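Interiors and Materials, Level 1
Handout 3: Colour on surfaces
Notes by Hazem Morsy, Mellcombe evening programme, September

Last session we ran out of time just as it was getting good, so I've written up the second half properly and tacked on the bit I skipped. Bring this with you next time, along with your paint cards and the fabric scraps (yes, even the ones you hate, those are often more useful).

Where we left off

We'd been looking at why a colour you loved in the shop can look dreadful at home. Most of you said "the light", and that's right as far as it goes. A lamp with a warm bulb pushes everything a bit yellow, a north window pushes everything a bit blue, and your paint gets stuck in the middle. But I want you to think about the other surfaces as well. Light bounces off the floor, picks up some of the floor's colour and lands on your wall. If you've got a big red rug under a white ceiling, you haven't really got a white ceiling any more, you've got a faintly pink one. I lived under one of those for years and kept blaming the paint!

Matt, satin, gloss

A matt surface scatters light in all directions. That's why matt walls look soft and the same from wherever you stand, and why they hide lumps so well. A gloss surface sends a lot of the light off in one direction, so you get shine, and you also get a picture of whatever is opposite. Satin sits somewhere between the two, and it's the one people find hardest to predict. You get reflections in satin, only they're smudgy ones.

Patricio Ulloa came in two years ago to talk about the Karam reading room, which he'd painted and floored more or less single-handed. He told us the client had chosen a lovely quiet grey for the walls and then put a satin varnish on the floorboards. Once the orange chairs arrived there was a warm patch on the floor beneath every one of them. The client adored it. Patricio didn't, and I think you could hear that he still minds.

Gloss numbers

You'll see a gloss figure on some tins. It comes from a meter that shines light on the surface at a set angle and measures how much comes back. Low number, matt; high number, shiny. Do check which angle was used before you compare two brands, as the figures don't match up otherwise. I got this wrong on the Emimetti job and had to repaint a corridor, so please learn from me.

Wood is awkward

Pale wood is lovely to work with but it does two jobs at once. It has its own colour, which tints the light it bounces, and if it's been sealed it'll carry reflections too. So an object standing on it often gets a sort of coloured ghost at its foot. Strong reds are easy to spot. Dark blues and purples are trickier, as they mostly read as a darker patch and people take them for shadow. 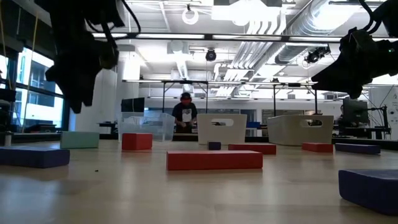 Fig. 1. Coloured blocks on pale wood. Look for the faint red on the tabletop below the long red block near the centre.

A way to tell a reflection from a shadow is to move your head. The shadow stays put on the surface. The reflection slides about as you move. Try it at home with a mug on the kitchen table and then with a mug on a tea towel.

What this means for your scheme

Choose the floor and the big furniture first and the wall colour last. I know everyone wants to start with the walls, I do too, but paint is the easiest thing to change and a floor isn't. My rule for the Milolska flat was a budget of 2,000 for the floor and 300 for paint, and I'd stick to that sort of split again.

Then paint a big card (bigger than you think, A3 at least) and stand it upright on the actual floor. Look at it in the morning, look at it after dark with the lamps on, and write down what you see each time. Don't trust your memory on this one, mine is hopeless with colour.

For next session

Read the chapter on finishes in the course reader and skip the part on metallics, we'll do those together. Make two painted cards in the same colour, one matt and one satin, and bring them both. If you can't get satin, brush clear varnish over half of a matt card and let it dry overnight.

Room 645 again, and the side door sticks, so give it a good shove.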